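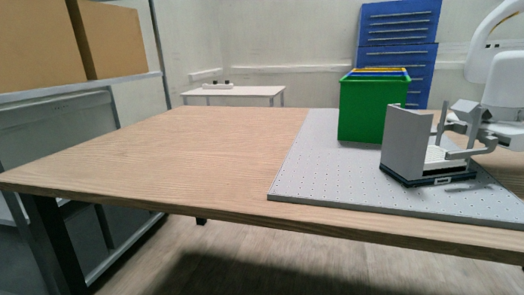
Kestard support replied that a "grip not confirmed" fault at one nest only is almost never the gripper, and asked for the same pick to be run with the fixture off the breadboard and the plate on a bare block. They also wanted to know whether the tool offset had been entered by hand or loaded from their file. It was loaded from their file. The block test is logged below.

Skivitz Shared Workshop > Projects > Plate handler > Tickets > 184

Forum Wiki Tickets Tool booking Log in

Ticket 184: grip not confirmed at plate fixture, simulation clean
Status: closed
Opened: March 18, 2018
Component: gripper, fixture, Casero cell model

Summary
The arm goes to the plate fixture on the breadboard, closes on the microplate and stops with "grip not confirmed". Same program in the Casero simulation runs to the end every time. On the bench it fails on some cycles and passes on others with no change to the program between them.

Setup
Arm, Kestard two-finger gripper, fixture on the perforated plate, oak-top table. The fixture is the Angelovski drawing from the shared folder, with the upright panel on one side and a flat base under the microplate. The cell model has the same parts in it and was built from the same drawings. Controller firmware was not touched during any of this.

Log

Entry. Ran the pick 51 times at normal speed, returning the microplate to the fixture after each cycle. Failures were scattered through the run and not grouped at the start or the end, so warm-up looks unlikely. On the failed cycles the finger nearest the upright panel stopped short of its closed position. The other finger was where it should be.

Entry. Halved the approach speed. No difference. Put it back.

Entry. Checked the air and then remembered this gripper is electric. Left the note in so the next person does not waste time looking for a regulator.

Entry. Block test as requested by Kestard. Fixture removed, microplate on a plain block at the same height, same approach angle. No faults. Repeated with the second microplate, no faults. That clears the finger drive and the position sensor as far as I am concerned. Result sent to Kestard, who agreed and closed their side.

Entry. Fixture back on. Bolts were tight. Pushed on the upright panel by hand and it moves a little at the top, more than I would like, but it springs back to the same place. Put a square against it: leaning in toward the plate. Measured from the panel face to the edge of the microplate at base height and again at finger height. The gap at finger height is 2 mm smaller.

Entry. Compared with the model. In Casero the panel is perfectly vertical, and it is also thinner than the real one. The drawing was revised in October to use heavier stock for the panel, and the part in the workshop was made from the revised drawing. The cell model still had the old one. So the simulation was giving us clearance on that side that does not exist.

Entry. Someone asked in the workshop channel why Casero did not flag a collision anyway. Collision checking between fingers and fixture was switched off for the pick step. It has to be off between the fingers and the microplate or the pick can never complete, but whoever set it up had excluded the whole fixture group, microplate included. Split the group. With the microplate alone excluded and the new panel loaded, the simulation reports contact on the inside finger at the original approach. That matches the bench.

Entry. Two possible fixes: move the microplate position away from the panel, or change how the fingers come in. Moving the position means recutting the base, so I tried the approach first. Raised the pre-grip point, opened the fingers less on the way down and shifted the approach 3 mm away from the panel, with the last part of the move done straight down. Clean in simulation with checking on.

Entry. Shimmed the panel at its foot until it read square. Reran the same 51 cycles on the bench with the new approach. No faults. Left the fixture bolted down overnight and ran a short set in the morning, also clean.

Resolution
Old panel geometry in the cell model, collision group set too wide, and a real panel leaning toward the plate. Approach changed, model updated, panel shimmed.

Still open
– The shim is a strip of brass and is not on the drawing. Needs a proper gusset behind the panel.
– Other nests in the model have not been checked for the same group setting.
– The return move uses the old pre-grip point. It has not caused a fault, but it passes closer to the panel than it should – change it before anyone raises the speed.

Recent tickets
Casero loses tool offset after reload
Breadboard datum hole worn oversize
Table foot needs locking nut
Kestard finger pads: which glue
Revised Angelovski drawings, where to save them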